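Robotic laundry folding

Robotic laundry folding is the use of machines to turn a heap of clean washing into a stack of it, a chore that most ten-year-olds can do and most ten-year-olds avoid. Towels are the usual starting point, being rectangular and slow to take offence.

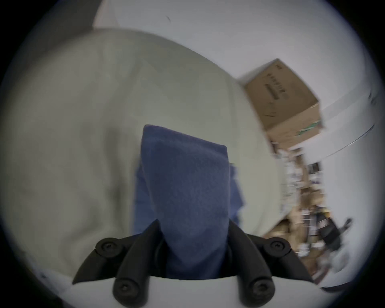 Brynhildur Fogh has objected that folding is the easy part, and that a machine which can't find the second sock has no business calling itself help. Her view is widely shared among people who own socks.

Cloth is awkward for machines because it has no fixed shape. A gripper may hold a folded towel quite securely and still have little idea where the corners have gone. Picking up one layer when two were wanted remains a common fault - as does the reverse.

The Lodum trials, begun in October, put 3,576 towels through a two-fingered gripper. Quang Kim, who wrote up the results, judged 45 of the stacks fit for a guest bathroom. The rival Pedunetti machine was quicker but needed a person to lay each towel flat beforehand, which critics considered most of the job.

Fitted sheets were dropped from both programmes after 2 attempts. Shirts are still done by hand at Lodum, usually by Trinh Diệp.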